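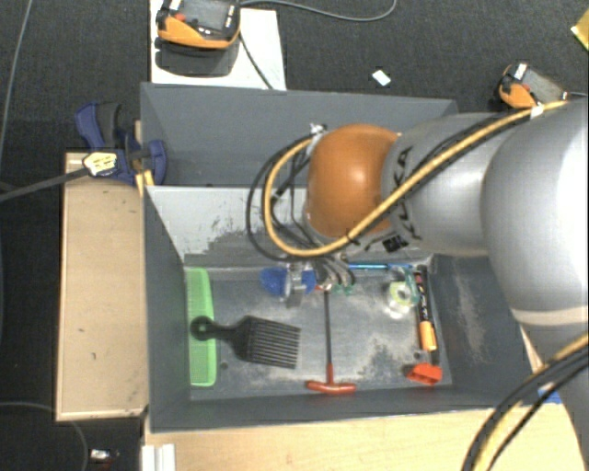 Que no, que un bronce no se guarda en un cajón con los calcetines, protestó mi madre desde la cocina, y siguió pelando patatas como si con eso quedara zanjada la cuestión. Mi hermana no contestó. Había llegado la noche anterior, con la maleta grande y la pierna izquierda vendada hasta la rodilla, y la medalla estaba donde ella la había dejado, entre un par de medias de remo y el pasaporte, envuelta en una toalla del hotel de Nomimberg.

Yo tenía entonces catorce años y me parecía que una persona que vuelve a casa con una medalla tiene que volver de otra manera, más alta quizá, o hablando más fuerte. Mi hermana volvió con sueño. Durmió hasta las doce, bajó en pijama, se comió tres tostadas de pie junto al fregadero y preguntó si el perro había aprendido ya a no ladrarle al cartero (no había aprendido, y sigue sin aprender, el pobre).

Habían sido las regatas universitarias de julio, en el lago Sakalauskas, que en la tele se veía azul como una piscina y que según ella era verde y olía a barro. Las vimos en el salón con los vecinos de arriba, todos apretados en el sofá y en las sillas de la cocina, con un plato de aceitunas que se quedó intacto hasta que terminó la final. Su barco salió mal. A falta de 700 metros iban quintas, y mi padre se levantó a mirar por la ventana, porque mi padre sufre así, de espaldas, y hay que irle contando las cosas. Yo se las conté. Le dije que iban cuartas, luego que no lo sabía, luego grité tanto que él se dio la vuelta justo a tiempo de ver cruzar las proas y no entendió nada hasta que pusieron los nombres en la pantalla.

Terceras. Por 2 décimas, dijo el locutor, y lo repitió varias veces, como si él también hubiera ido en el barco.

De modo que aquella mañana mi madre quería la medalla en el aparador, al lado de la foto de la primera comunión y del reloj de la abuela, y mi hermana quería que la dejaran en paz. Discutían como discuten ellas, sin levantar la voz y sin mirarse, una con las patatas y la otra con el periódico. Yo subí al cuarto, abrí el cajón y la saqué de la toalla con muchísimo cuidado. Pesaba más de lo que había imaginado. Tenía por detrás un rasguño, y la cinta estaba arrugada y un poco tiesa, y me la puse — claro que me la puse — delante del espejo del armario.

Así me encontró ella.

Pensé que se iba a enfadar, y lo que hizo fue sentarse en la cama con la pierna estirada y pedirme que me diera la vuelta para ver cómo me quedaba. Después me contó que en septiembre tenía que volver a la facultad, que el equipo de Plurnilow empezaba la temporada con la gente nueva, y que en el remoergómetro las de primero le iban a preguntar por el lago y ella no sabría qué decirles. Se acordaba de muy poco. De la nuca de la compañera de delante, de la voz de la timonel, de un mosquito que se le había metido en el ojo antes de la salida y que estuvo allí toda la carrera, instalado como un inquilino. Y de que al llegar se le había agarrotado la pierna y no podía bajar al pantalán, y la tuvieron que sacar entre dos rivales del barco de Vomitz, que habían quedado cuartas y estaban llorando.

— Lloraban y me sujetaban — me dijo —. Una me preguntó si me dolía.

No supe qué contestar a eso. Me quité la medalla y se la di, y ella la tuvo un rato en la palma de la mano, dándole vueltas, pasando el pulgar por el rasguño. Abajo se oía a mi padre, que acababa de llegar con el pan y quería saber si al final se había decidido lo del aparador.

Comimos tarde, con los vecinos otra vez, y vino también mi tía con una tarta de manzana en la que había querido dibujar un remo con canela y le había salido algo muy parecido a una cuchara sopera. Mi hermana se rió tanto que se le saltaron las lágrimas, y repitió tarta dos veces. Contó lo del mosquito, lo del barro y lo del autobús que las dejó tiradas en una rotonda, y el vecino quiso saber cuánto pesaba el barco y ella se lo explicó con el salero y dos tenedores. De las chicas de Vomitz no dijo nada, y yo tampoco.

Por la tarde salió al patio a hacer los ejercicios de la rodilla, apoyada en la pared, mientras el perro le lamía el tobillo bueno. Cuando entró, la medalla estaba en el aparador, delante del reloj. La miró al pasar, enderezó un poco la cinta y le preguntó a mi madre si quedaban patatas.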